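Ramano Color Words

Ramano is a word list for people who name paint, yarn and wallpaper for a living, or who just enjoy arguing over what to call a brown. It holds 1629 entries, gathered from old Vurora catalogs.
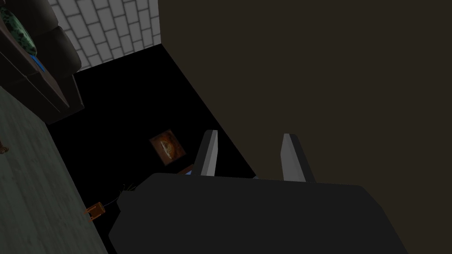 Each entry gives a name, a family and a short note on how the word gets used (the notes are the fun part, so do read them!). We try to keep families broad. A large, flat dark brown like the one at upper right goes under "brown, deep" with all its cousins, and any finer sorting is left to you.

Greens were the slow ones, and 618 names are still waiting on a second reader.

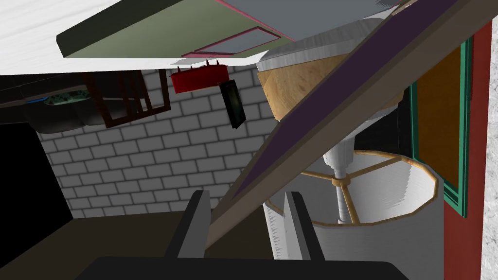
Sage green with a thin pinkish-red edging.

Spellings follow the Tveit list. Corrections are very welcome, in batches of up to 500 lines please.

Last updated 12 March 2026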